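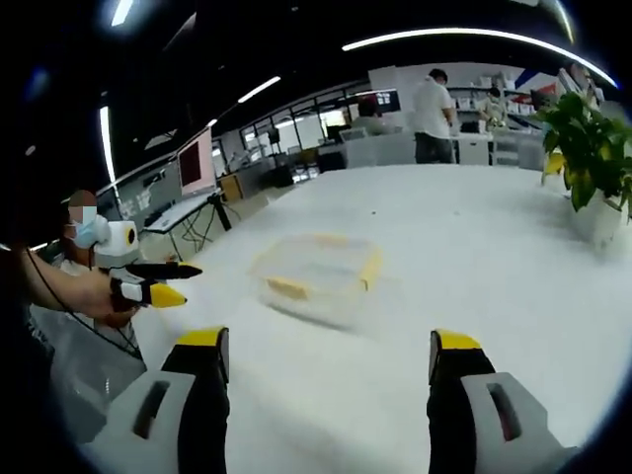
Clip-on lid containers: how do I keep the clips from snapping?

Shabnam Siddiqui
I look after the supplies in a shared workroom and we keep small parts in clear plastic boxes with clips. The clips keep breaking at the hinge. Ours are the rectangular kind with yellow trim, like the one in the middle of the white table. We have 114 of them on the shelves and I throw out 2 or 3 every month. The box itself is always fine, it's only the clip that goes white at the bend and then comes off. Is there a way to make them last, or should I switch to a different type? They get opened many times a day.

Kamrul Amarasinghe
Most people pull the clip straight out from the top corner, and all the strain goes on one end of the hinge. Put your thumb under the middle of the clip and roll it up – same for closing, press the lid down flat first and then push the clip in. Don't overfill them either. If the lid is bulging, the clip is under load the whole time it sits on the shelf.

Also check if you can buy clips separately. I got a bag of 8 for my boxes and they just push onto the rim. Keep the good clips from any box you throw out. Cold makes it worse, so if the shelves are by an outside door I would move them.

Zerka
we gave up on clips and went to plain lift-off lids with a big rubber band. ugly but works

Shabnam Siddiqui
Thanks both. The shelves are next to the loading door, so I'll move them and put up a note about the thumb thing. Rubber bands won't work for us, the boxes get stacked.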